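Home | Arms | Grippers | Benches | Open Day | Contact

Posted December — Valtgate product desk

Nonia 6 Two-Arm Bench Unit

The Nonia 6 is a pair of light-duty arms sold as one station, with a two-finger gripper on each arm. It suits training rooms, small labs and light sorting work. Order code 2347. The base kit comes with both arms, both grippers, cabling and the control box. Tables are sold separately.

We ran the Nonia at the Ashby open day from 10 a.m. until mid-afternoon. Visitors picked the task. Most chose the lettered blocks, which are small, square and a fair test of how a gripper closes on a flat edge. Everyday items stayed on the table with them — craft sticks, packing tape, a cloth — so the arms had to work around a bit of clutter.
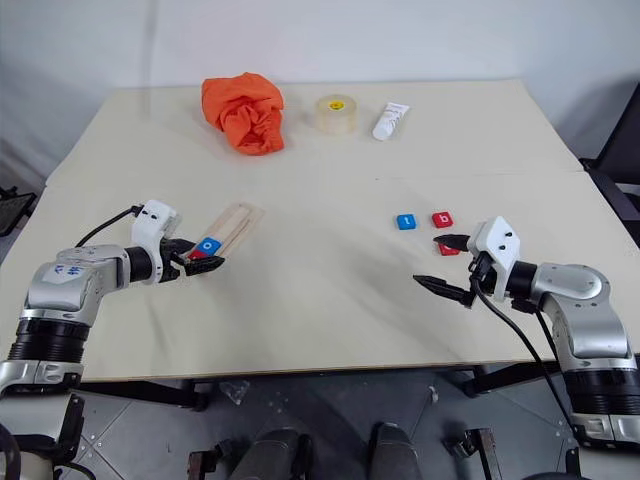 A visitor from Clernetti asked whether both arms could be taught separately, and said their own shop would want the left one on a fixed routine while the right was still being set up. They can. Each arm keeps its own program, and either can be paused from the control box.

Spare finger sets are $148 a pair and fit either side. Lead time is four weeks. Demonstrations can be booked at the Ashby centre through the contact page.

Contact Valtgate sales | © Valtgate | Back to top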